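Search this site Search Menu

Welledden Extends Medicine Take-Back Program to Branch Libraries 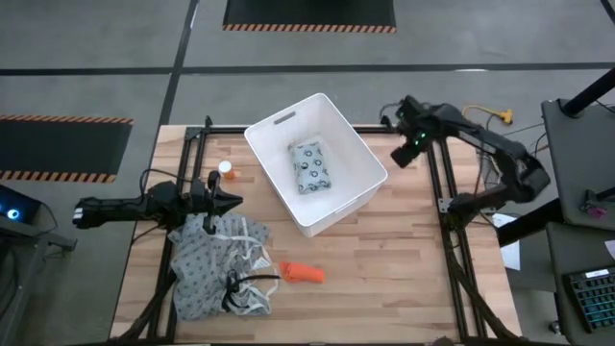
A white storage bin and a small orange pill bottle on a wooden tabletop.

Residents of Welledden will be able to hand in unused and expired medicines at three branch libraries beginning in June, the Department of Public Health announced. Until now, the service has been offered only at the department's main office on Trellard Street.

Under the new arrangement, library visitors may bring tablets, capsules, creams and sealed liquids to the front desk during regular opening hours. No appointment or library card is required. Residents are asked to remove or black out their names and prescription numbers before handing over a container.

Needles, inhalers and thermometers will not be accepted at the libraries. These items must still be taken to Trellard Street, where staff are trained to receive them.

"Many households hold on to medicines for years after they are needed," said Ghada Hattar, the department's director of community services. "Placing this service in buildings that people already visit every week should make it easier to clear out the cabinet."

The department conducted a trial at the Drekano branch over the winter. It received 200 deposits in 10 weeks, most of them from residents who told staff they had not used the main office before. The trial also led to a change in procedure — collected items will now be picked up two times a week, as the branch has limited locked storage.

Colm Fahy, who manages the city's branch libraries, said that library employees will not give advice on medicines or answer questions about doses. Printed sheets with the telephone number of the department's pharmacy line will be available at each desk in English and Spanish.

Medicines handed in under the program are sent for incineration at a licensed facility. They are not reused or donated. The department reminds residents that medicines should not be flushed or poured into a sink, as the city's treatment plant is not designed to remove them from wastewater.

The cost of the expanded service will be met from the department's existing budget. A report on its use is to be presented to the city council after the first year.

Last updated: June, 3:10 p.m.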